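Section 4: Painting the room (walls first, ceiling never)

I've painted 17 rooms with the Khamphan two-part wall paint now, so take this as the order that works for me. Rosalie Mayrhofer wrote the first version of this guide and most of her cautions are still in it!

1. Pick your wall colors before you open anything. I like three close shades of green, with the darkest on a side wall.

2. Wipe the walls with a damp sponge and let them dry overnight.
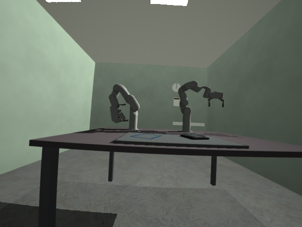 Fig. 4-1. Pale green on the left, a darker grey-green on the right.

3. Stir part A for a full 2 minutes, then pour in part B and stir again. (Yes, again. I skipped this once and had streaks down to the baseboard.)

CAUTION: Open a window before you pour part B. Don't put the lid back on a mixed can.

4. Cut in along the ceiling and corners with the small brush, then roll while that edge is still wet. Work from the window toward the door.

5. Leave it alone until morning. It looks awful at first, all patchy and shiny, and then it settles down and you'll feel silly for worrying.

NOTE: Check the finish with a lamp held off to one side. Shadows can fool you, so move the lamp before you decide you've found a dark patch.
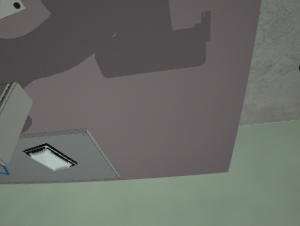 Fig. 4-2. Hard-edged shadow on a smooth, matte surface.

6. If you do find a thin spot, feather it out with a nearly dry roller. Don't dab!

7. Second coat the next day, same order as before. Priit Juška swears by switching to a fresh roller sleeve here and I've come around to it.

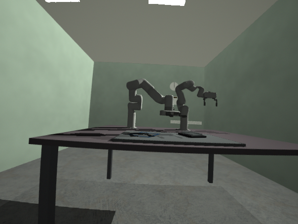

8. Peel the tape slowly, back over itself, while the second coat is still a little soft. If it tugs, score the edge with a craft knife and keep going.

Leftover part A keeps until the date on the can. Mixed paint doesn't keep at all, so see Section 7 for getting rid of it.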